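ok so a few people asked about the cold brew thing so heres the thread. sorry in advance its long

Started because the cafe downstairs from work put a small filter up again in October and I did the sums on the tram. Bad idea. Do not do sums on the tram

First rule, coarse. Coarser than you think. Like raw sugar. I was using plunger grind from the supermarket for ages and it came out muddy every single time and I blamed the beans

Beans: nothing fancy. I get the Blomqvist house blend when it's on special, otherwise whatever's medium. Dark roast goes a bit ashtray after a night in the fridge imo

Ratio — 93 grams to a litre. Yes 93. It was meant to be 90 and my scales are dodgy and I liked it so it stayed

Tap water's fine where I am. If yours tastes like the pool, filter it

Fridge, overnight, lid on. I put it in after tea and take it out when I get up. Have left it up to 40 hours once when we were away at Gunnel's and it was drinkable but my eye twitched til lunch

Do NOT squeeze the grounds at the end. Ebbe Ekström told me to squeeze the grounds. Ebbe was wrong and I've told him so

Straining. Everyone overthinks it. Mesh first, then paper if you care about the sludge. I care on weekends only

Also rinse the paper filter beforehand or the first glass tastes like a cardboard box

Someone asked about the Zosuseo kit with the little tap on the bottom. Had one. Tap clogged in the second week, then it dripped all over the veggie drawer. Gave it to Gunnel Dalen who swears hers never leaks so who knows, maybe its me

It keeps. I say four days, Gunnel says a week, she has a stronger stomach than I do

Milk: full cream or the barista oat. Skim goes grey and sad
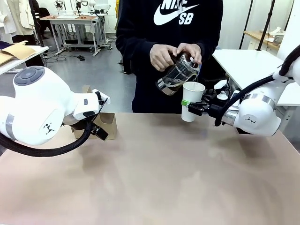

Anyway dilution. It's a concentrate, you're not meant to drink it straight!! Half and half with cold water, then ice. I did it straight for a month and wondered why I was cleaning the oven at midnight

You can heat it too. Splash of boiling water from the kettle on top, don't microwave it, goes flat and weird

Old grounds go on the garden but not too much in one spot, I had a lemon tree sulk on me all winter. Compost's safer

Someone will say just buy the bottles. The bottles are fine. Theyre also gone in 2 goes

Replies are open if I missed soemthing, I'm on the late shift so might be slow. Decaf people, yes it works the same, same grind same water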